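Memoria del proyecto: Kvaran, navegación visual en exteriores
Taller de robótica móvil, Istville
Versión del 2021-12-04

Esta es la parte que me tocó escribir a mí, o sea, el software: cómo el robot decide por dónde puede pasar usando solo la imagen. La mecánica y las baterías van en el otro documento (¡mucho más ordenado que este, lo reconozco!).

Kvaran corre sobre Bosunetti, el entorno de tareas que usamos en el taller desde el curso pasado. Tenemos un nodo que lee la imagen, otro que la segmenta en transitable y no transitable, un planificador local y el control de velocidad. Yo me metí sobre todo en la segmentación y acabé también en el planificador, porque una cosa arrastra a la otra.

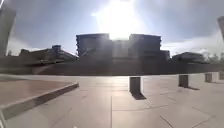
El etiquetado fue lo más largo de todo. Anoté 411 imágenes a mano, con tres clases: suelo, obstáculo y «no sé». La tercera la añadí en noviembre, después de pelearme con los contraluces. Con el sol de frente, las losas más brillantes salen casi blancas y los bloques de hormigón enseñan la cara en sombra, así que el contraste está por todas partes menos donde le conviene a la red. Y luego las sombras de los propios bloques, alargadas hacia delante, que mi primer modelo marcaba como obstáculo sin dudar ni un poquito. Para entrenar el segundo hice aumentos de brillo y le bajé el peso a los píxeles saturados. Mejoró bastante, aunque sigue siendo tímido con las sombras muy duras.

El planificador es sencillo: proyecta la máscara al suelo, genera hasta 1000 trayectorias candidatas por ciclo y se queda con la de menor coste. El coste suma distancia a los obstáculos, desvío respecto al objetivo y cambios bruscos de giro. Ese último término lo puse tarde y tendría que haber sido el primero, porque sin él el robot iba haciendo eses que daba vergüenza verlo.

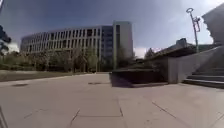
Figura 2. Explanada con dos tapas ovaladas a ras del pavimento y escalera a la derecha.

Las tapas me dieron una semana entera de trabajo. Por color parecen agujeros, y un agujero hay que respetarlo, claro. Al final fijé el umbral de confianza en 85 sobre cien: por debajo, la región pasa a «no sé» y el planificador la puede cruzar pagando un coste extra. Es un apaño, pero un apaño con parámetros en un fichero, que ya es algo.

Para los desniveles hice lo contrario. Una escalera mal clasificada subiendo es un golpe; bajando es otra historia. Dejé una clase aparte con coste infinito y un margen que se configura antes de arrancar.

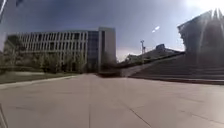 Noémie Turcotte me comentó al leer el borrador que el margen fijo le parecía poco elegante, y que debería depender de la velocidad: si Kvaran va despacio, puede acercarse más. Tiene toda la razón y además son cuatro líneas de código. Lo probé en simulación con el mapa de Stokthorpe y los recorridos salen más naturales, pero no me dio tiempo a repetir las pruebas fuera, así que en la versión entregada sigue el margen fijo.

Otra cosa que aprendí a las malas: guardar siempre la máscara junto a la imagen, con la misma marca de tiempo. Al principio las guardaba en carpetas separadas y se me desfasaron 1509 pares. Escribí un script para volver a casarlos (está en la carpeta de herramientas, con un nombre horrible) y desde entonces el registro va todo en un solo fichero.

Queda pendiente el filtrado temporal. Cada imagen se segmenta como si fuera la primera que ve el robot en su vida, y eso se nota en el borde entre sombra y vegetación, donde la máscara parpadea. Mi idea es promediar las últimas máscaras después de compensar el movimiento con la odometría. 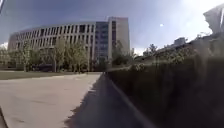
Un compañero preguntó en la presentación si ese promedio no iba a retrasar la reacción ante alguien que se cruce de repente, y propuso promediar solo el suelo y dejar los obstáculos sin filtrar. Me gustó mucho la idea y la he apuntado como siguiente tarea. También habrá que medir el tiempo de cada nodo por separado, que ahora mismo solo tengo el total del ciclo y así no hay manera de saber dónde se me va.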